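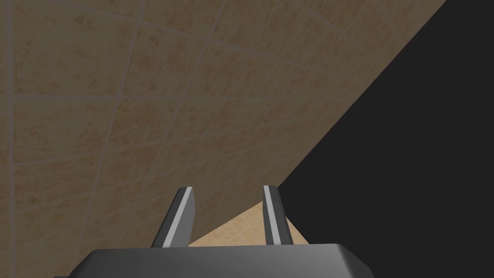 Ryota Kawaguchi likes to do his collecting before lunch, when the office at Firkside is still quiet and he hasn't yet talked himself out of being patient. He sits with a controller in his lap and a mug at his elbow, and he steers a simulated gripper through the same small chore again and again (reach, close, lift, set down, start over), while a program called Pladumura saves every move he makes. By the time I came by in November he had 495 good runs put away, and he was as cheerful about the next one as I imagine he was about the first!

The floor in his simulated world is mottled tan tile, and past its edge there is only black, which took me a little while to get used to. Ryota never looks at it. He watches the two fingers, and he talks to them under his breath.

Down the hall, Valtteri Tikkanen goes through the recordings and throws out the ones he doesn't care for, usually for hurrying. "If Ryota rushes, the model learns to rush," he told me, and then he played me 3 of them side by side, and I'm sorry to say I couldn't tell which was the bad one. He was very kind about it. The next batch was due by ten, and Ryota had already picked up the controller again.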